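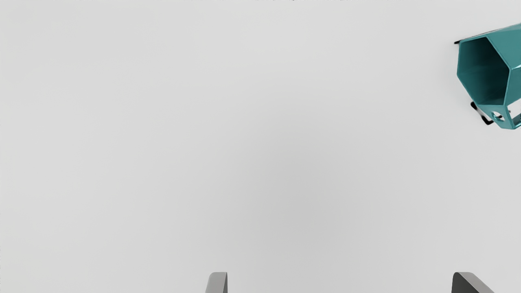
Page 2 of 256

**Hexagon shelves on a slanted attic wall - how do I start the layout?**

posted by Gelero

Hi all! I finally have the attic room to myself and I want to cover the long wall with hexagon shelves, honeycomb style. I've cut the parts for the first few and I love how they look dry-fitted on the floor. The trouble is the wall. It's straight up to my shoulder and then it leans in with the roof. Do I start the pattern at the bottom and work up, or start in the middle and let it run out where the slope begins? Also, my miters don't quite close. Five corners are beautiful and the sixth has a gap I can slide a coin into. The shelves are 100 mm deep, if that matters. Any tips welcome, I'm having so much fun with this!

---

**Mihăilă** · 2,037 posts

Oh, I love a honeycomb wall! The gap first. Your saw is a hair off 30 degrees, and a hexagon has twelve cut faces, so a tiny error gets multiplied twelve times and all of it lands in that last corner. Cut six short scraps, tape them in a ring, and see if the gap is on the inside or the outside. Inside means your angle is too big, outside means it's too small. Nudge the saw and cut six more. Mine took four rounds and a lot of scrap pine, and it was worth every minute.

Check your lengths too - opposite sides have to match exactly. Clamp a stop block to the fence and don't measure each piece.

For the layout, start in the middle of the straight part. Draw one level line, hang your first row on it, and go out from there. A ragged edge near the slope looks great, like the comb is still being built. Leave the sloped bit bare.

---

**Gandetti** · 800 posts

just use glue and painters tape, no nails. works fine

---

**Instead** · 12 posts

Agree with starting in the middle. I'd make a full-size cardboard hexagon and trace the whole pattern on the wall in pencil first. You'll find out right away where the studs land, and you can slide everything over a bit before you drill. Screw the shelves to each other as well, through the sides where they touch. Mine have been up since February and haven't budged, even with a row of plants on top!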